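Weekend kitchen help wanted, Pilero Community Supper
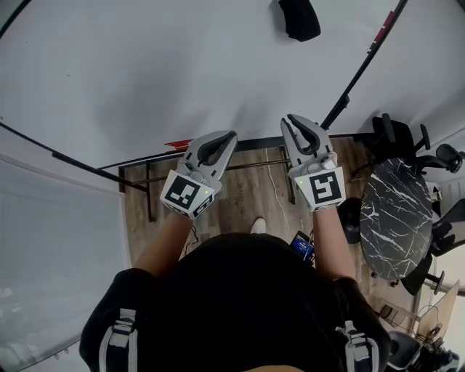
Two spots open, maybe three if Rattana goes down to one day. Saturday and Sunday, 7 am start, done by early afternoon. Pay is $15 an hour plus lunch. Paid every other week.

What you'd be doing – chopping, portioning, dishes, packing the delivery boxes, wiping down. Some lifting. We send out nearly 134 meals on a normal weekend and more in December, so it moves fast.

Experience nice but not needed. Ebony Costigan runs the line and will show you how we do things. Food handler card required within 21 days of starting, we pay the fee. Must be 18 or over. Closed-toe shoes please, hair tied back, no gel nails on the line.

Spanish or Amharic a big plus, lots of our regulars would rather order in one or the other.

Parking behind the building, NOT in the pharmacy lot, they tow. Bus stops right out front but the first Sunday one is late so check that before you say yes to both days.

To apply: stop by and fill out the yellow form or leave a message for Hawi Gebremichael at the front desk. Name, phone number, which days you can do, and one person we can call about you. No resume needed. If you applied last fall you dont have to do the form over, just tell Hawi your still interested.

Short trial shift before we decide – paid, same rate.

Open untill filled. Posted 2022-04-13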